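Workroom > Cloths and Dusters > Stesta Cotton Cleaning Cloths

August, by the Likamgate shop desk

Stesta Cotton Cleaning Cloth, bale of 26

The Stesta is a plain woven cotton cloth for general wiping, dusting and polishing. It is sold by the bale and comes hemmed on all four sides. We have stocked it at Likamgate since the old knitted cloth was dropped by its maker, and it has become the one we send out most often to workshops, village halls and small kitchens.

The weave is fairly open. A new cloth feels thin in the hand compared with a microfibre one, and people who are used to microfibre sometimes think they have been sent the wrong item. It thickens after washing. By the third or fourth wash the cotton has closed up, the starch from the mill has gone and the cloth takes up water properly. We recommend washing the whole bale before first use, on its own, without softener. Softener coats the cotton and leaves you with a cloth that pushes water along the worktop.

Colours

The Stesta comes in orange, blue, green and undyed. Many customers keep one colour for each room, and the bales are single-colour for that reason. If you want a mixed set, order the Chala pack, which is the same cloth in smaller bundles.

The orange and the blue lose some dye in the first two washes. It does not come off on painted surfaces or sealed wood in normal use, but we would not leave a new wet cloth lying overnight on bare stone, raw timber or anything pale and porous. The green is dyed at a different works and holds better. The undyed cloth has small brown flecks in it, which are bits of seed husk. They are harmless and mostly wash out.

What it is good for

Dry dusting of shelves and skirting. Wiping down tables and benches. Drying hand tools after rinsing. Putting on wax or oil, where the hem is useful because it does not shed threads into the finish. Buffing brass and steel, once the cloth has been washed several times and gone soft.

It is less good on glass. The cotton leaves a little lint on windows and mirrors until it is well worn, and even then a linen scrim does the job better. We also do not suggest it for hot pans. It is a single layer and the heat comes straight through. 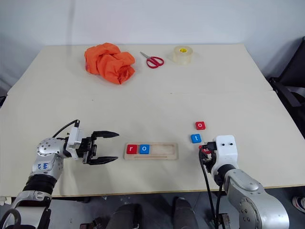

Guvside asked whether the hem could be cut off to make smaller cloths, as they had been doing this with their last bale and finding threads in the sink trap. It can be cut, but the cut edge will fray from the first wash and keep fraying for a good while. Zigzag stitching along the edge stops most of it. Pinking shears slow it down and that is all. If you only need small pieces for oiling or for glue, cut up your oldest cloths and throw the pieces away after use. For anything that will be washed again, the half-size cloth in the Chala pack is hemmed and costs less than the time spent sewing.

Washing and drying

Machine wash at up to 60 degrees. Orange and blue should go in separately for the first two washes, then with other coloured cleaning cloths. Ordinary powder is fine. Bleach can be used on the undyed cloth but will turn the orange a patchy yellow and weakens all of them over time.

Line dry if you can. Tumble drying does no harm at a low setting, though the cloths come out slightly smaller and the hems pucker. Expect some shrinkage in any case, nearly all of it in the first hot wash and more in the length than in the width.

Cloths used with linseed oil, Danish oil or similar finishes must not be bundled up and put in a bin or a laundry basket. They can heat up and catch fire without any flame near them. Spread them out flat in a single layer outdoors until they are stiff and fully dry, or soak them in water in a lidded metal container. Do not put oily cloths in a tumble dryer, even after washing.

How long they last

It depends on the work. Cloths used for dusting and light wiping go on for years and are usually lost before they wear out. Those used on rough concrete or around machinery can go into holes within months. The hem generally outlasts the middle. When a cloth has become too thin to wring out, it still has some life left for shoe polish and bicycle chains.

The sewing thread is polyester, so worn-out cloths should not go on the compost heap unless you cut the hems off first. Undyed cloth without its hem rots down in a warm heap over a season.

Ordering

Stock code 491. Please give the colour with the code, or we will send undyed. Bales are tied with cotton tape inside a paper wrapper and the wrapper can be recycled with cardboard.

Orders placed before noon normally leave us the same afternoon. Carriage is charged by weight, and two bales go at the same rate as one. Collection from the Likamgate counter is free, but ring first for green, which we keep in smaller numbers.

Unopened bales can be returned. Once the tape has been cut we can only take cloths back if there is a fault in the weave or the stitching. An occasional thick thread running across the cloth is normal and does not affect how it works. A hem that has missed the edge is a fault, and we will replace the cloth without asking for the whole bale back.

Also in this section: Chala mixed pack, full and half size; linen scrim by the metre; heavy floor cloth, undyed only.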